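Plindgate Releases Revised Dishwasher Detergent Tablet for Hard Water Areas

CEMDALE, Feb 21, 2022 -- Plindgate, a maker of household cleaning products, today announced the release of Musley 2, a revised dishwasher tablet formulated for homes supplied with hard water. The tablet replaces the original Musley product in all pack sizes and is available to retailers from the company's Cemdale plant.

Hard water contains dissolved calcium and magnesium. When heated in a dishwasher, these minerals come out of solution and form a chalky layer on glassware, plates and the inside of the machine. Most phosphate-free tablets limit this with a mix of citrate and polymer. In the original Musley tablet both were held in a single pressed layer and released in the first few minutes of the wash.

Musley 2 separates the two. The citrate is placed in the outer layer and dissolves during the main wash. The polymer is placed in a slower core, and part of it remains available when the final rinse begins. The enzyme content is unchanged. The tablet contains no chlorine bleach and no added fragrance.

Plindgate tested the new tablet at its Rees laboratory over 30 consecutive cycles, using water adjusted to a fixed hardness and a standard load of glass tumblers, ceramic plates and plastic tableware. Of the 88 tumblers in the test, 87 were graded clear or nearly clear at the end of the series. The remaining tumbler showed a visible film on the lower wall. No rinse aid was used in any cycle.

Plastic items were graded separately. Plastic holds less heat than glass or ceramic and dries more slowly, so droplets stay on the surface longer and leave marks as they evaporate. The company advises that plastic plates and cups be placed on the upper rack, set at an angle, and kept clear of the heating element.

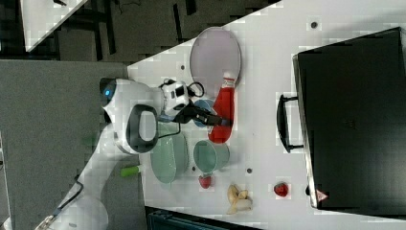 Colored plastic shows mineral marks more readily than white, and the grading scale used at Rees has been extended to cover it. Results for plastic tableware will be published with the full test report in August.

Musley 2 is supplied in cartons of 30 and 88 tablets. Each tablet is wrapped in a water-soluble film and should be handled with dry hands. Cartons should be closed after use and stored below normal room humidity. Existing stock of the original tablet may be sold until supplies run out -- the two versions carry different item codes and should not be mixed on the same shelf label.

Retailers may request samples, safety data sheets and shelf materials from the Plindgate trade desk in Cemdale.

About Plindgate
Plindgate manufactures dishwasher, laundry and surface cleaning products for household use. Its production plant is in Cemdale and its test laboratory is in Rees.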